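Open day at the Trotgate works, Flornholm

I went up to Flornholm in November for the open day at Trotgate, who make paper. Most people round here know the name from the side of the lorries. The mill opens its gates to the public once a year and you have to book. I had tried twice before and missed out both times.

The bus from the station stops at the end of Lemen Road and it is a ten-minute walk from there, uphill, with no pavement for the last part. There is a car park but it was full by half past nine. At the gate you sign a form, hand over any lighters and collect a hard hat and ear defenders. Flat shoes are required. One woman in our group had come in heels and was lent a pair of boots.

The first stop was the pulp yard. Bales of waste paper come in from the printers and are stacked under a long open roof. They go up a conveyor and drop into the pulper, a large round tub of warm water with a rotor at the bottom. It smells of wet cardboard and slightly of glue. Staples and plastic get pulled out on a length of old rope that hangs in the tub and slowly grows fatter. They call it the ragger.

The paper machine is in the next building and is the reason to go. It is called the Hubáček, after the firm that built it, and it has been running in Flornholm for 52 years with one long stop for a new drive. At one end a thin grey soup runs out over a moving mesh. At the other end there is dry paper going on to a reel. In between it passes through felts, presses and a long row of steam-heated cylinders. You walk the whole length on a raised gangway. It is very hot by the dryers and I was glad I had left my coat downstairs. The roll coming off when we were there was marked 2449 in blue crayon on the core, and a man with a knife on a pole slit the sheet across so the next one could start.

After that we were taken over the road to the newer building, where the paper is tested. Strips are pulled until they tear, folded back and forth, and left in a room kept at a fixed damp and warmth before anyone measures them. The talk here was good, with samples passed round. I hadn't known that paper has a grain, or that it tears straighter one way than the other.

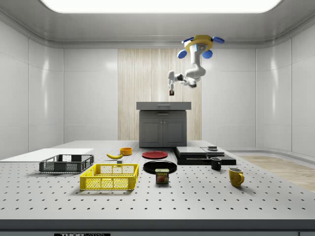

Tea and the making room

Tea was in the old canteen and cost nothing. There was a choice of cheese rolls or ham rolls, and a tray of flapjack that went quickly. I sat with a couple who bind books at home and buy their endpapers from the mill shop.

In the making room you can form a sheet by hand. You dip a mould into a vat of pulp, lift it level, give it a shake each way and turn it out on a felt. My first one had a hole in it. The second was thick at one corner but I kept it. They press it for you and post it on, so put your address clearly on the slip. Mine took 5 days.

The last half hour was a film on the river and how the mill cleans its water before it goes back. The sound was poor at the back. The film could do with being shorter. 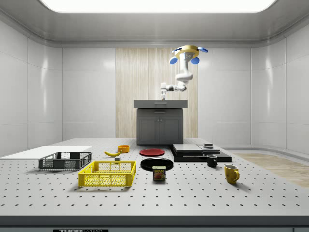

White wall panels, with a strip of light wood at the back.

The shop is by the gate and takes cards. Offcuts are sold by weight and are good value. I bought a bag of cream laid and a pad of blotting paper. The whole visit took a little over three hours. There are stairs in the machine building and no lift, so ask about that when you book.

Comments

Went the year before last and my sheet never came. I rang and they sent a blank one of theirs, which was kind but not the same.

Is it suitable for children? The booking page doesn't give an age.

We were told twelve and over for the machine hall. Younger ones can do the making room.

The blotting paper is very good. It used to come in green as well.

Contact | Copyright of the author, please ask before copying | Back to top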